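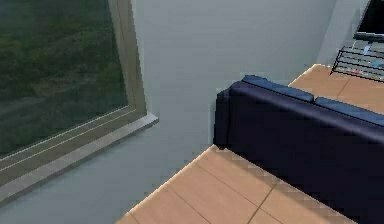 Working alongside the floor machines: tips from the Gesholm flats

Quick notes from the housekeeping side. We clean 80 holiday flats, and since February the Remell machines do the floors. We do everything else. Bit of a change if you're used to starting with a hoover in your hand.

Start high
Sills first, always. Deep ones with ledges and grooves, like the one in the practice lounge, need a dry brush then a damp cloth. Whatever you knock down, the machine gets after. Used to be floors last by hand, so same order really, just less bending.

Sofas
Dark fabric shows every crumb. Brush the top of the backrest, lift the back cushions if they come off. Crumbs on to the floor, fine. Coins and hair grips NOT fine, pick those up. Olga had a grip wound round the roller and lost 17 minutes cutting it out.

Racks and TV stands
Thin black legs are the worst for the machine. It noses about and leaves a fluffy ring. Do that corner yourself with a cloth, two secs. Wipe the glass or pale shelves while your down there.

Check the floor before you press go
Crouch in the doorway and look along the tiles. Bags are the usual one. Handle sticking up in a loop, like the little dark grey one by the back wall in the practice room, is just what gets dragged. Bag goes up on a hook or chair. If it's a guest's, leave it be, mark the room "hand floor" and do it with a mop.
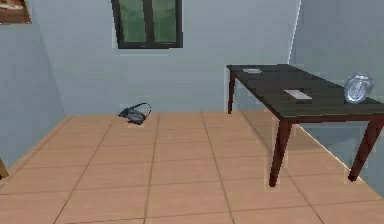
Tables
Paper left flat on the top stays where it is, wipe round it. Glass things well in from the edge. Then a damp cloth down the legs, the machine doesn't do legs.

Your hours
Lots of asking about this. Shifts are still 5 hours. The floor time went into kitchens and beds, which is heavier on the wrists, so swap jobs halfway. Nicanor and Lemlem do beds then kitchens, other pair the other way round. Tell Kirsten if your list has grown, she can only fix it if its written down.

New starters
Practice rooms are on the office tablet. Go round each one, say what you'd move and what you'd leave. Then one real flat with Nikola before you're on your own.

End of shift
Empty the bins on the machines, rinse the pads, hang them up. Chargers by the back door.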